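문의 제목: 주황색 마커 뚜껑이 잘 안 열리고 글씨가 흐립니다
접수 번호: 590
상태: 처리 중
제품 구분: 필기구 / Rellik 문구 상담 창구

안녕하세요. 저는 한국어가 모국어가 아니므로 표현이 어색하면 양해 부탁드립니다.

6월에 Lallau 매장에서 필기구를 여러 가지 함께 구입하였습니다. 그중에서 마커 하나에 문제가 있습니다. 뚜껑이 매우 단단하게 끼어 있어서 손으로 돌려도 잘 빠지지 않습니다. 열어서 써 보면 처음 22밀리미터 정도는 선이 연하고, 그다음부터 보통 색이 나옵니다. 파란 펜은 문제가 없이 잘 나옵니다.

마커는 회색 반투명 뚜껑에 "L-point"라고 흰 글씨가 인쇄되어 있고, 끝부분은 연한 주황색입니다. 평소에 파란 펜, 진한 녹색 리필심과 같이 책상 위에 눕혀서 둡니다.

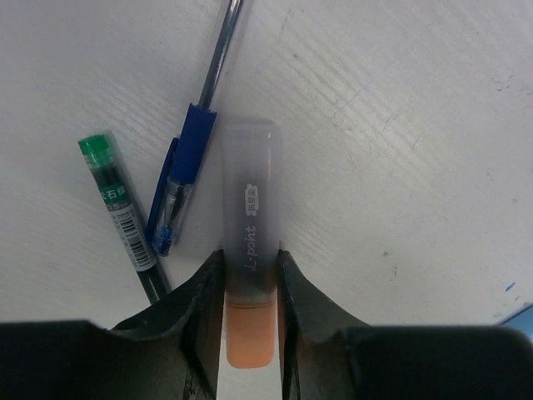

마커를 눕혀서 보관해도 됩니까?
눕혀서 보관하는 것을 권합니다. 뚜껑을 위로 하여 오래 세워 두면 잉크가 아래로 내려가서 처음 긋는 선이 연해질 수 있습니다.

시도한 것
오전 9시: 뚜껑을 닫고 촉을 아래로 하여 세워 두었습니다. 거의 84분 후에 다시 썼습니다. 선이 조금 진해졌으나 시작 부분은 아직 연합니다.
오전 11시: 뚜껑 안쪽을 마른 면봉으로 닦았습니다. 굳은 잉크가 조금 묻어 나왔습니다. 그 후 뚜껑은 전보다 쉽게 빠집니다.
오후 2시: Aoki 노트와 일반 복사지에 같은 선을 그었습니다. 두 종이에서 결과가 같으므로 종이의 문제는 아닌 것 같습니다.

상담 창구 답변: 촉 끝이 마른 것으로 보입니다. 젖은 휴지에 촉을 가볍게 23초 동안 대고, 이면지에 짧은 선을 여러 번 그어 주십시오. 세게 누르지 마십시오.

추가 기록: 말씀하신 방법은 오늘 저녁에 해 보고 결과를 이 문의에 적겠습니다. 그래도 연하면 교환이 가능한지 알려 주시기 바랍니다. 영수증은 보관하고 있습니다.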